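Part-Time Lost Property Clerk, Altelmont Transit

Altelmont Transit carries a great many people across the city each day, and most of them arrive with slightly less than they set out with. We are looking for someone to take charge of the difference.

The job is 20 hours a week at $18 an hour, based at our Cilesell Street depot. The counter opens at 9 in the morning, and so should you.

What you will do

Collect the overnight bins from the drivers' room and log each item before it goes on a shelf.
Answer the phone. Callers will describe their umbrella as "black." Be kind.
Match claims to items using the Saha database, a program with firm opinions about dates.
Bag up unclaimed clothing at the end of each month for the Grarko Street thrift store.
Refuse, politely, to hand over a phone to a person who cannot unlock it.

What we are looking for

A high school diploma, legible handwriting and the ability to lift a suitcase packed by somebody else. Past work in a coat check, mail room or school office helps a lot. You should be able to write a plain description that a tired coworker can use at closing time. "Red knit beanie" will do. "Cream canvas tote, green trim, outer pockets" is better than "nice bag." 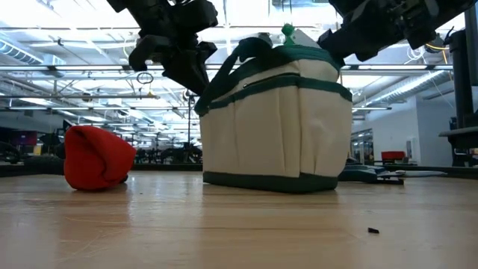
How to apply

Send a resume and a short note to the front desk at the Cilesell Street depot, marked "Lost Property." In the note, tell us about something you once lost and how hard you looked for it. Please keep it under 125 words. Applications close at the end of December, and interviews are held at the depot. Bring photo ID, and take it home with you afterward.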